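Support > Tickets > Adar planner > Grasp and place

Ticket: wrist view pose estimate jumps by one peg row over the dish rack
Opened by: Octavio Cuervo
Status: resolved, leaving open until Sunday for comments

Hi all! First off, the new Adar planner is a joy to work with and the replay viewer has saved me hours already. I've got one odd problem on the rack loading task and I think it's a fun one.

When the arm comes down toward the rack with a plate, the Skallik pose tracker sometimes slides its estimate sideways by exactly one row of pegs. The score stays high, the planner trusts it, and the target slot moves to the neighbor. It happens on 40 of 700 replayed approaches, always in the last part of the descent.

Tried so far:
- Recalibrated the wrist camera. No change.
- Dropped the approach speed to 45 percent. Same jumps, only slower.
- Turned off the tray detector to rule out the cup and bowl. No change.

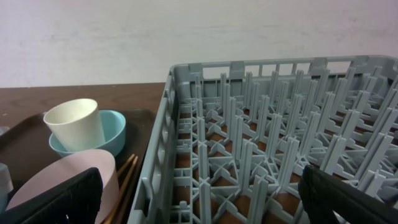 Reply from Tamayo perception desk, 2:15 pm

Great report, thank you! Could you turn on match logging and send the candidate list for one bad approach? My guess is that the tracker has lost the outer rim by then and is matching on pegs alone. A regular grid looks nearly the same shifted by one row, so you'd get several poses with almost equal scores.

Octavio, 3:40 pm

You nailed it. The log for approach 1,729 has three candidates within a hair of each other, one row apart, and the tracker swaps between them as the rim points drop out. So cool to see it laid out like that.

Fix that works on my side:
1. Lock the rack pose while the rim is still well matched (rim_lock: true in the Malside config).
2. After the lock, let the tracker correct only within half a peg spacing.
3. If the correction hits that limit, back up and look again.

Reran all 700 approaches and got zero row jumps. The back-up step fired a few times and recovered on its own, which made my afternoon!

One leftover: rim_lock resets to false when the config is reloaded from the viewer. I'll open a separate ticket for that with the reload log attached.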